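Features | Collections and Community

What the Bin Holds: Small Objects and the Work of Sorting Them 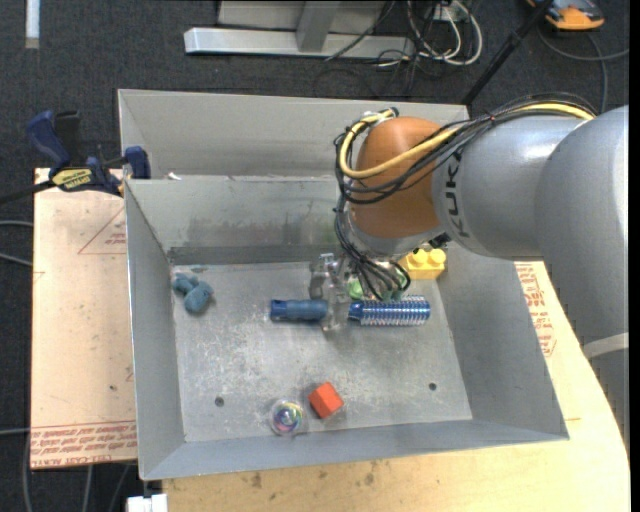
A blue hairbrush among toys and small household goods in a gray metal bin.

At the Plodard reuse center, donated goods arrive without order. A hairbrush may share a bin with a yellow toy building block and a clear ball with a swirl of color inside it. Sorting such items by hand remains the center's principal daily activity.

Lindiwe Shabalala, who directs the sorting room, oversees the intake of around 1,000 small items each month. Each is assigned to one of 67 categories, a system adopted in June following a review of the center's storage practices.

"Large furniture is simple to place," Shabalala said. "A brush or a single block requires a decision."

Grooming articles are examined first, and those with bent or missing bristles are set aside. Building blocks are grouped by size and held until a set of 80 pieces can be offered to a local school. Balls and soft items are inspected for splits and open seams.

Malcolm Goodall, who maintains the written guidelines, has revised the section on mixed toys twice. The current text directs staff to keep single pieces for one full season before recycling them. The center's shelves held 1,696 such pieces at the most recent inventory.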